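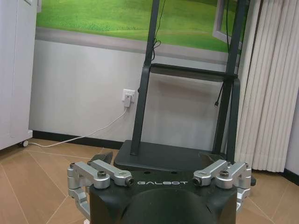
Figure 7. Wrist camera view during a demonstration, with the gripper facing a display stand and a wall socket behind it.

4.2 Collecting demonstrations by remote control

Each demonstration was given by one of two operators, Zulu or Ngubane, who drove the arm from a separate desk and relied on the wrist view for the final approach. The Priltora set holds 3,365 demonstrations, of which 300 were kept back for testing. New operators completed 30 practice runs before any of their work was recorded.

Thin objects proved the hardest to teach. In rooms such as the one in Figure 7, cables hang near the posts of the stand and a white lead runs from the socket down to the floor. The silver finger links take up much of the lower part of the view, and operators reported that they judged depth poorly once a cable passed behind them. We therefore asked them to pause before closing the fingers - a habit that the trained policy later copied, at some cost in speed. Guiding the arm by hand gave smoother paths, but the operator's own arm often entered the view, and those runs were left out of the set.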